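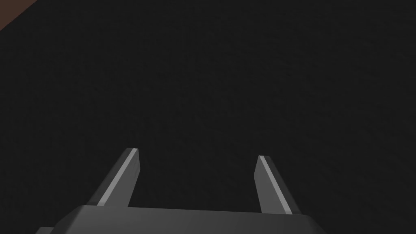
When the gripper won't close: a few workshop tips

Workshop > Small Robots > Faults and Safety

Print this page | E-mail this page

Our little Astel arm had been fetching and carrying on the bench at Trevlow since October, good as gold, and then one morning it opened its two fingers wide over the black worktop and simply stayed like that. I did what I expect most of us would do, which was to poke it – and it shut on my thumb with a good hard nip. So please, before anything else, switch off at the wall and count to 30. The motor holds a bit of charge, and mine was only waiting for an excuse.

Once it's safe, have a look at the error code. Ours was 313, which the handbook puts down to a lost finger position, and nine times in ten it's fluff or sawdust in the slide. A dry paintbrush shifts it nicely. Don't be tempted by oil, as it only makes a paste (I speak from experience, and a long afternoon with a cotton bud).

Then run the fingers open and shut with nothing between them, at the slowest setting, before you trust them with a mug again. I try any change on the Sakine simulator first these days, dark bench and all, and my thumb has been grateful for it.

If 313 comes back, it's probably the cable. Imrie sell a spare, part 1017, and it pushes straight in.

Tips Kitchen Workshop Garden Laundry Contact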